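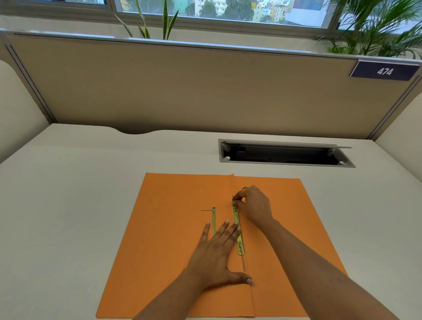

Review: cardboard file folders with metal fasteners, used for our robotics club notebook

I help with a student robotics club, and for one season our team kept its engineering notebook on paper, in cardboard folders with metal fasteners inside. I bought them from a small office shop called Pinis. Before this we used ring binders. I want to write what I think, because other clubs may have the same question.

First, why paper. The Plondon competition, where our students go in November, asks every team to put a printed notebook on the judges' table. The judges turn the pages while the students talk about the robot. A notebook must stay open by itself, and the pages must stay in the right order. Our old binders failed in the second point. The rings did not close well anymore, and last year Daniyal Kiani picked up his pages from the floor just before his interview.

The folder is orange cardboard and it opens flat on a desk. The fasteners are gold-colored metal. You put the punched pages on the prongs, lay the bar over them and bend the prongs down. It sounds easy, but the first time took me a long time. The prongs are thin and you must hold the plate with one hand while the other hand bends. Mercy Ogola, who is 15 and builds our gearboxes, did it much faster than me.

What I like:

The pages do not move. We carried the notebook in a backpack together with a battery charger and a bag of wheels, and not one page was torn.

It is thin. Two folders take less place than one binder, so we now have one for the mechanical part and one for the code.

The cardboard takes pencil and marker well. Felista Rotich drew the whole wiring of the line follower on the inside of the cover, and she used it at the practice field when the left motor was running backward.

What I do not like:

Adding a page in the middle is slow. You must open the prongs, lift everything and start again. Students of this age change their minds often – our arm design had four versions – and after some weeks one prong became weak and broke. Now we keep new pages in a plastic sleeve and put them in only at the end of the month.

The prong ends are also a little sharp. Please show the younger students how to press them with a ruler, not with the thumb.

It does not hold many pages. Our sensor tests alone filled one folder, and Perihan Ertürk had to print her graphs smaller.

For a finished notebook I give it 4 out of 5. For a notebook you change every day I would say 3. We will buy them again for the next season, but the daily notes will go in a normal exercise book first.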